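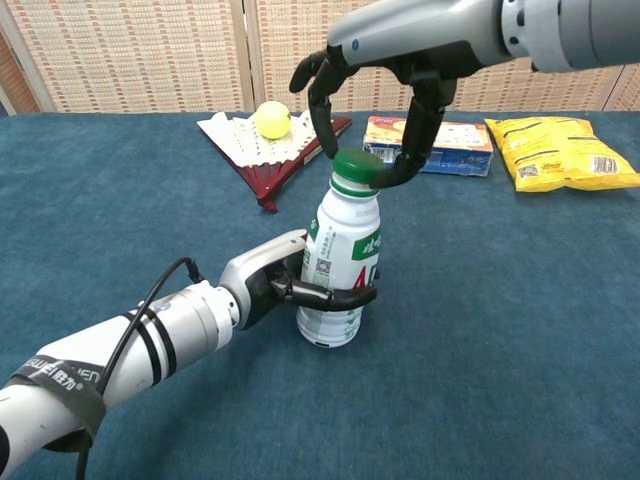

# Visit report: Grammont handling and packaging rooms, May

Grammont opens its ground floor to outside visitors twice a year. I went for the morning session with Tumaini Odera and Wakana Chiba. Our interest was narrow. We buy secondary packaging through Dekker, and we wanted to see how everyday consumer goods are grouped, stored and assessed before they go into a handling set. The tour fee was $8 per person, paid at the desk, and included a printed floor plan that did not match the floor.

## Layout

The ground floor is a corridor with rooms on one side. Storage is at the street end and the table rooms are past it. Struan Drummond led the tour and kept to the schedule: 30 minutes in storage, the remainder of the morning in the table rooms, then questions in the corridor.

Storage is shelved by packaging type, which puts unlike products next to each other. Rigid boxes share a bay with tins. Film bags hang from clips. Bottles stand upright in trays with the closures accessible from above. Each tray has a card in a plastic sleeve with the mass, the date of first use and a condition grade. The grades run from A to D, and anything graded D is removed at the end of the month.

Records are kept in Trakix. Every object has one entry, and the entry is supposed to be updated whenever the object changes state: opened, refilled, dented, replaced. Drummond pulled up several at our request. Two had no entry after the first. He wrote both numbers on his hand.

## Closures

The drinks bottle with the green screw cap was the item I had most wanted to look at, because our own line has the same general shape: short neck, rounded shoulder, light ridging toward the base. The ridges matter less for stiffness than suppliers tend to claim. They do give a consistent place to hold the body while the cap is turned.

Grammont records closing torque for screw caps with a hand gauge, and retires a cap after 100 cycles whatever its appearance. I asked whether the limit came from testing. It came from a previous set in which the threads had worn unevenly and the later readings were of no use. That is a reasonable basis for a limit, although I would want the readings on file.

White bottles have one drawback for storage. The fill level cannot be read by eye, so the tray card has to be trusted or the bottle weighed. Chiba suggested weighing at both issue and return. They currently weigh at issue only.

## Table rooms

The tables are covered in a blue carpet-type material. It deadens sound, and light items do not slide when they are put down. Its drawback is lint. Drummond said the tables are vacuumed before each session and brushed at noon, and that crumbs are a larger problem than dust.

Folding screens with woven beige panels close off the far side. They can be moved by one person and leave the room's ordinary wall and floor outside the working area. I prefer them to curtains, which move whenever a door opens.

The mixed set consisted of a paper folding fan with calligraphy, a tennis ball, a flat food box and a yellow snack bag. It covers a useful spread: ribs and folded paper, a sphere, a rigid carton, and film with crimped ends.
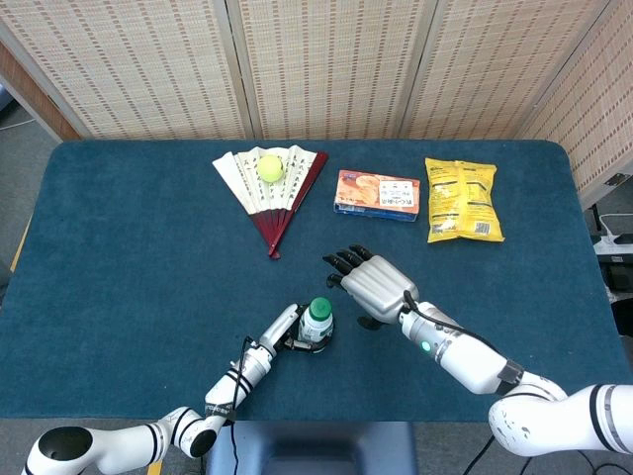 Torquil Carnegie objected that a set like this says too little about film, given that one bag lying flat behaves quite differently from the same bag stood on its end, and he asked for both positions to be graded separately. Drummond agreed to raise it. My own view is that the fan is the harder case. Its stiffness changes with how far it is opened, and the single condition grade in Trakix does not capture that. Odera proposed a second field for degree of opening, in fixed steps.

The box raised a smaller point. Flat cartons are normally graded on corner condition, and a carton can lose a grade from shelf wear alone. Grammont stores them on edge. Ranumine, whose storage we saw last year, lays them flat with a board between layers and gets longer service from each one. The cost is shelf space.

## Questions and follow-up

Davina Strachan took the questions in the corridor. Replacement stock is bought in small lots from ordinary shops, so print and label versions vary within a single product. The team photographs each new version on arrival. There is no written rule on whether a changed label makes a new object. There should be one.

Items we agreed to exchange:

- our cap torque procedure, with the gauge settings
- Grammont's grading card, blank
- Chiba's notes on return weighing
- Dekker's carton edge data, if they release it

Parking is behind the building and fills by 9 a.m. The next session is planned for the fall, and Strachan is taking names by email.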